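Unit 5: Reading claims about household water and drought

Most of you have seen the Fidside leaflet. It says homes in the Tillman basin can "beat the drought" by changing fixtures. Be careful with that. The leaflet compares one wet year with one dry year and calls the difference savings. Two years are not a trend, and rainfall alone could explain the gap.

Ask what share of the basin's water homes use in the first place. The leaflet never says. Farms upstream at Umetti draw from the same river, and their pumping was left out.

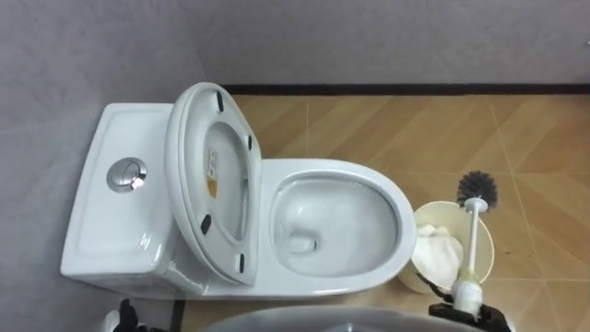 Fig. 23. Toilet with a dual-flush button.

The Drastix model has a different problem. Its baseline stops at 2000, so the driest summers on record for the lower gauge are missing. Any forecast built on it will look calmer than it should. I would not quote its June figures without the error bars, and the summary page drops them.

For Tuesday: find one claim in the leaflet that could be tested with the gauge data, and say what result would prove it wrong.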